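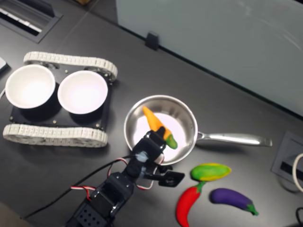 Page last changed: Thursday, 2:10 p.m.

Bench technician wanted for the Muvero cell (part-time)

Muvero is the tabletop cell in room 458 at Durano: one servo arm, one tracked base, a pan and a pile of toy vegetables. It gets worked hard, and we'd love to have somebody who enjoys keeping a machine like this in good shape!

You'd start each shift by checking the clamps at the foot of the arm, then the servo screws and the wire bundle. After that you home the joints, run 10 test picks and write up what you found. When a servo starts to buzz or run hot, you swap it and redo the zero position yourself — we'll teach you the procedure, and it's a satisfying one.
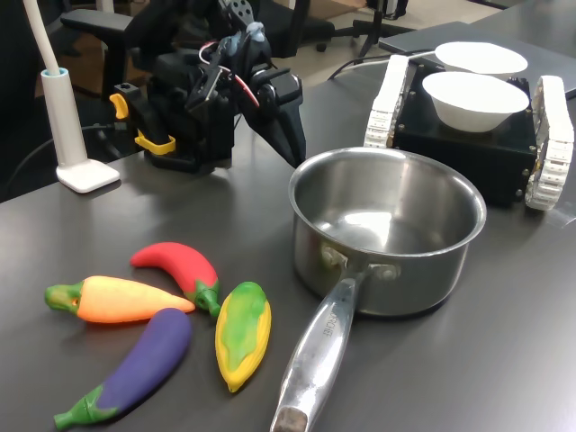 The Muvero bench, with the arm, the tracked base and the pan.

The tracked base needs care too: tread links, plate screws, cable routing. Our log is up to 2884 entries, and reading back through it is a great way to learn the cell's habits (joint three has many).

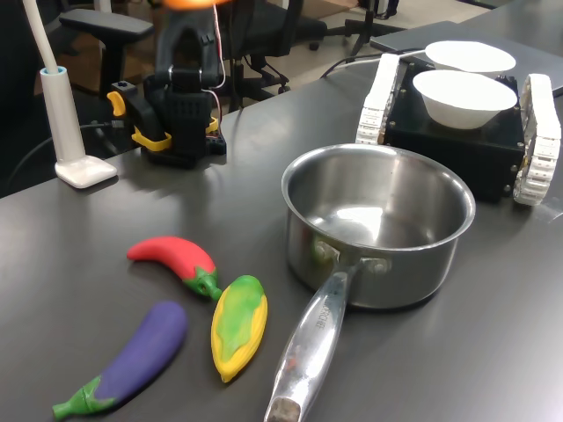 You should be comfortable with a small screwdriver, a multimeter and plain written notes. Python helps, but Jitari, our calibration tool, can be picked up in a week. Students and career changers are very welcome.

The job is two afternoons a week, starting in June. Write to Mireille Darwish at the Durano front desk with a few lines about something you've fixed — a bike or a toaster is fine.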